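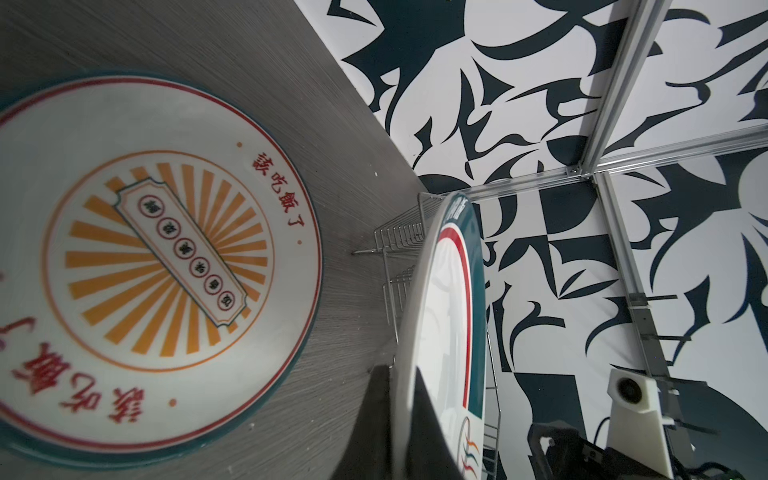 Do I need to dry the plates before I stand them in the rack?

Just let them drip over the sink for a moment first. The rack does the rest, as long as there's air between the plates and the water has somewhere to go.

Section 4. Setting up the rack and loading your plates

Okay, the fun part! If you've followed me through Section 3 you have a clean rack, a clear stretch of table and a pile of plates you're a bit nervous about. I was too. My first set of big round ones came from a shop in Trevport, and I chipped two in the first week by jamming them in any old how. What follows is the way I do it now (the same routine I use for the Witari set at home and for the heavier ones at my sister's).

What you need

The rack, your plates, two dish towels and a tray if your rack didn't come with one. Allow 20 minutes the first time. After that you'll do it while the kettle boils.

Placing the rack

1. Wipe the table and dry it. A wire rack on a wet top slides a lot more than you'd think.

2. Put the tray down first, then the rack on top, with the long side facing you. Keep any wire that sticks out away from the spot where you walk past. I've caught a sweater on one more than once.

3. Press down on each corner in turn. If it rocks, turn the whole thing around and try again before you start bending wires. Tables are often to blame.

4. Leave room next to the rack for one plate lying flat. You'll want a place to set things down, believe me.

Caution: Don't put the rack where its end hangs over the edge of the table. A full row of plates is heavy (mine weigh close to 900 grams apiece) and most of that weight ends up wherever you loaded first.

Loading the plates

5. Start at the back or at one end, whichever is farther from your hand. Reaching over plates that are already standing is how rims get knocked.

6. Pick up the plate from the table by sliding it toward you until a little of the rim is over the edge, then take it with your thumb on top and your fingers below. Prying at a flat plate with your nails is miserable, especially with soapy hands.

7. Turn it upright over the rack and lower it straight down between the rods. Let it touch the bottom wires before you let go. You should feel it settle.

8. Face all the plates the same way. If yours have lettering or a picture in the middle, I like the front toward the room. It looks cheerful and it makes no difference to the drying.

9. Skip a slot between large plates if you have the space. Small ones can go in every slot.

Note: Plates with a colored rim deserve a bit of extra care, since the rim is the part that meets the wire. Lower them, don't drop them, and don't twist them once they're in.

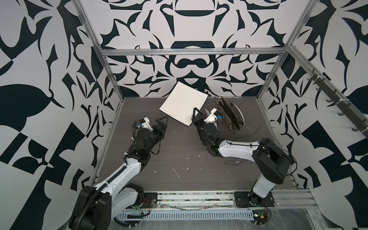
Sinéad Kavanagh wrote to me after the last version of this guide that she loads the small plates first and the big ones last, because the big ones hide the slots and she can never see where the next one goes. I tried it for a couple of weeks in February and she has a point! If your rack is deep, do it her way. On a short one I still go big to small.

Unloading

10. Give everything 40 minutes, longer if the kitchen is steamy. Run a finger along the lowest part of the rim, where the last drops hang on.

11. Lift straight up with one hand, and steady the neighbor with the other if they're close together.

12. Stack on a folded towel, largest at the bottom. I slip a paper napkin between the ones with printed centers. Gerrit Desmet thinks that's fussy. I'm keeping my napkins.

13. Empty the tray and wipe it. Please don't skip this one, old drip water smells awful.

If a plate keeps tipping over

Check that the bottom edge is sitting between the wires and hasn't landed on top of one. If it's in properly and still leans, move it to a slot nearer the end. Very shallow plates do this in wide racks, and for those I put a deeper plate behind them to lean on.

Cleaning the rack itself is in Section 5.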